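Juvmont Home Learning Network
Progress report to the Clanolberg Fund
May 2, 2025
Prepared by Adanech Mersha, programme coordinator

Since our last report we have continued with the three parts of the grant: the shared lessons, the lending shelf and the support for parents who are new to teaching at home. The shared lessons are going well. The lending shelf is behind the plan, and I explain this further down.

The science mornings started again in March under Tsion Beyene. Seven families come regularly, and two more have asked to join after the summer. The older children are working on plant growth and keep their own notebooks. Tsion would like to divide the group by age, but for this we need a second adult who is confident with the material. Bereket Shiferaw has agreed to try it for one term.

The writing circle is smaller than we hoped. Parents tell us that the hour is difficult for those with babies, so we will move it to the morning and see if attendance improves.

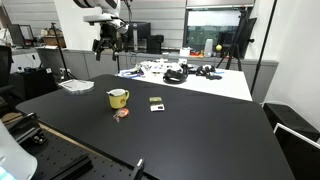 On the lending shelf, the catalogue now has 1506 items, mostly readers and maths workbooks given by families whose children have finished with them. Mulugeta Alemneh is entering them in the Meesuk system. The work is slower than we planned because many older books have no number on the cover and must be typed by hand. Borrowing is open only for the readers at present. We ask your permission to extend this part of the work until the end of the school year, with no change to the budget.

For new parents, we held two evening meetings on planning the year and keeping records. The questions were mostly practical - how many hours, how to teach two ages together, what to do when a child refuses maths. Itsuki Tamura has written short answers to these and we send them to each family that registers.

Spending is within the agreed amounts, except for printing, which is higher than expected. We have asked Corside for a new price and will send you their offer when we receive it.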